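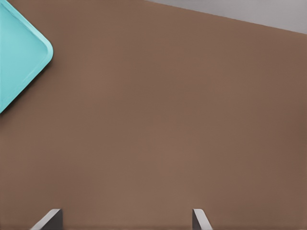
Report on the open day at Altell
Student project, spring term
Written by Suleiman Obi, together with Adaeze Idahosa and Onyekachi Igwe

1. Why we went

Our project is on how two robot arms can share one work place. Our teacher, Gudrun Wallin, wrote to the company Altell and asked if we could come to their open day on 11th April. We were three students and we stayed the whole afternoon. Our guide was Amos Nguyen-Tran from the simulation group.

2. What was demonstrated

The first part was a talk on Tamuno, the program in which the company tests its tasks before a real arm is used. Each task is run 500 times in simulation. For the task we watched, 283 of the runs were already finished when we arrived. The rest were left to run during the talk.
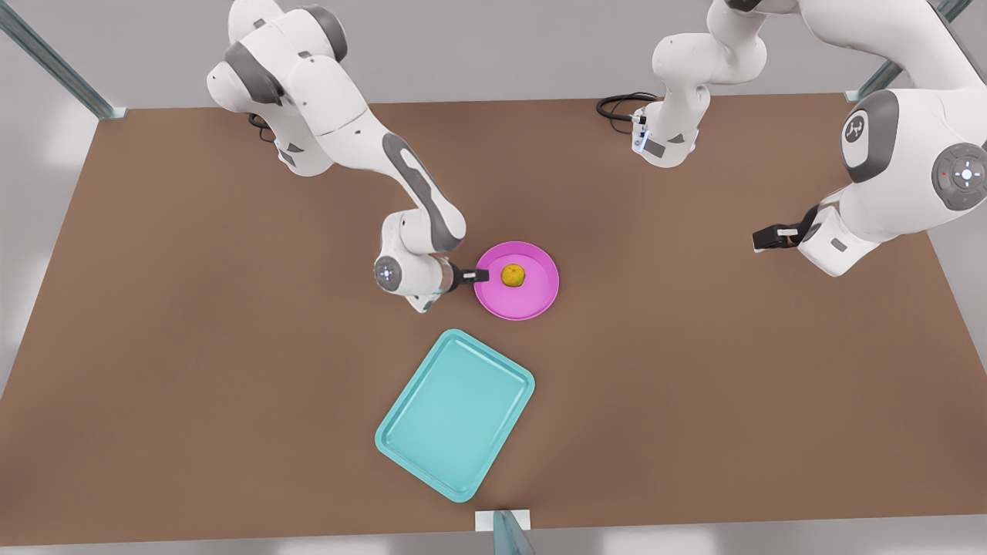 The question we had prepared was how the two arms avoid each other. Mr Nguyen-Tran answered that the program gives each arm its own area, and an arm must ask before it enters the area of the other. He paused the simulation so that we could discuss it. One gripper was at the rim of the pink plate with the small fruit on it, and the other was held with nothing in it over the other half of the table. Adaeze asked why the second arm did not go back to its start position. The answer was that a short way is a quick way, and the planner prefers to keep it near.

Afterwards we were allowed to change the start position of the tray and run the task again. Onyekachi did this 2 times. We did not get a copy of the results, so we cannot give them in this report.

3. What we take to our own work

We had planned to give both arms the whole table. We will now divide it into areas, as Altell does. We must also decide what happens when both arms ask at the same moment. I forgot to put this question at the visit and have sent it by e-mail.

The second version of our plan will be handed in to Mrs Wallin in June.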